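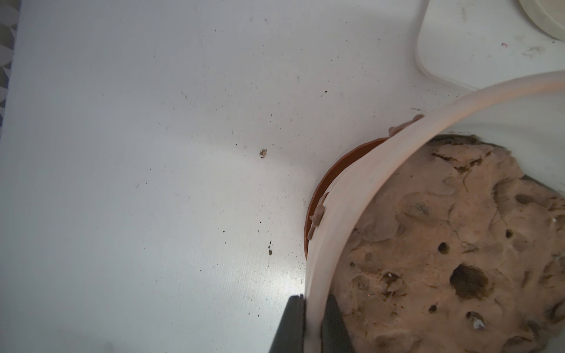 Figure 6. View of the wrist camera with the gripper closed on the wall of the container. One finger is outside, the other is inside, over the sediment.

6. Setting the wall grip for open containers

This section explains how to teach the gripper of the Pustano bench arm to hold an open container by its wall. You need this grip for the sediment work in the Alhassan program, and for every container that is too wide to be held from both sides. Do section 5 (camera focus and wrist zero) before you start. If the wrist zero is not stored, the finger positions in this section will be wrong.

Time needed: 25 minutes for the first container of a type. After that, the stored grip can be loaded from the menu.

6.1 What you need

The arm, powered and in Teach mode
The Flumance controller with the grip menu unlocked
A container of the type that you will use later, filled with material to the working level
A soft brush and a damp cloth
A steel ruler

Do not teach with an empty container. The wall of a plastic container moves a little when it is pressed, and it moves in a different way when there is material behind it.

6.2 Preparing the work surface

1. Remove all tools from the reach of the arm. Trays and lids may stay on the surface if they are outside the path of the wrist. In Figure 6 a part of a tray rim is visible near the top right, and this distance was enough for the grip.

2. Brush the surface. Small pieces of grit are normal with this material and they do not disturb the camera. Larger clumps must be taken away from the place where the outer finger comes down.

3. Put the container in its place. If you use a saucer or a pot under or beside it, check that the container does not rock. Press lightly on the rim with one hand, on four sides.

4. Look at the outside of the wall. Clumps often stick to the lip of the container. They can stay there, but not at the grip point. In Figure 6 there are two clumps on the outer lip, one near the top of the arc and one lower on the left, and the fingers hold the wall at a different place.

Note: A clump under the outer finger makes the controller read the wall as thicker than it is. The grip then seems good in the menu, but the force is too low.

6.3 Choosing the grip point

5. On the controller, open Grip > Wall > New. The live picture of the wrist camera appears.

6. Turn the wrist until the fingers come into the picture from the bottom, near the middle. The wall must pass between them. With a round container, turn the wrist so that the line of the fingers crosses the wall as straight as possible.

7. Check the inner side. The inner finger needs free space along the wall. When the container is filled almost to the rim, as in the figure, the finger will be over the sediment or touch it. Choose a place where the top surface is low, and keep away from burrows and holes which have to stay whole for the survey.

8. Check the light. A white surface gives reflections. One bright patch beside the outer finger, like the one in Figure 6, is acceptable. If the reflection covers the edge of the finger, turn the lamp and not the arm.

CAUTION: Keep your hands away from the container while the wrist is turning. Teach mode reduces the speed, but it does not switch off the motors.

6.4 Teaching the depth

9. Open the fingers fully with the key OPEN.

10. Lower the wrist with the arrow keys in steps until the finger tips are at the height of the rim. Change to small steps for the rest of the way.

11. Lower again until the wall is between the two fingers. Stop when the inner tip reaches the sediment. Measure with the ruler how far the outer tip is below the rim, and write the value in the log sheet of the arm.

12. Press STORE DEPTH. The controller shows the depth and asks for a name. Use the container type first, then the program, for example WIDE-ALHASSAN.

Note: The depth is stored for one filling level only. If the level changes, teach the depth again. The other values can be kept.

6.5 Teaching the force

13. Set the force to 25 on the controller scale. This is the lowest value on which the fingers close completely.

14. Press CLOSE. Both fingers must touch the wall at nearly the same time. If one finger pushes the container to the side, open again and move the wrist sideways in small steps – never correct this by moving the container.

15. Pull lightly on the container by hand. If the wall slides between the fingers, raise the force by one step and repeat. Do not go above 100 with plastic walls. A thin wall can bend to the inside and break the upper layer of the sediment.

16. When the wall does not slide anymore, press STORE FORCE.

CAUTION: The wall grip is for holding a container steady and for turning it slowly on the surface. It is not for lifting. A filled container must be lifted by two hands, with the fingers of the gripper open and the wrist moved away.

6.6 Test run

17. Select the new grip and press RUN ONCE. The arm opens the fingers, goes down, closes, holds and opens again.

18. Compare the live picture in the hold position with Figure 6. The outer finger should be on the outside of the wall, against the work surface in the picture, and the inner finger should overlap the sediment. The container itself may look different. The position of the fingers may not.

19. Repeat the test run until it has passed four times without an error. Then save the grip with FILE > SAVE.

6.7 Messages on the controller

E451 – Wall not found. The fingers closed and met no wall. The wrist is too high, or the container was moved after teaching. Repeat steps 10 to 12.

E452 – Uneven contact. One finger touched much earlier than the other. Repeat step 14. If the message returns, look for a clump at the grip point.

W17 – Picture too bright. See step 8. The arm can continue, but the rim can not be followed by the camera.

6.8 Care of the fingers after sediment work

Wipe both fingers with the damp cloth after each container, and the inner finger also on its back side. Dried material in the joint makes the closing slower, and the stored force will not be right anymore. Do not use a knife or a screwdriver to remove it. Change the finger pads (Pranard type, in the small parts box) after 1,000 closings, or earlier when the edges are round. After a change of the pads, section 6.5 must be done again for all stored wall grips.

Revision of this section: Friday, October 11, 2024. It replaces the April version, in which the steps for depth and force were in the opposite order.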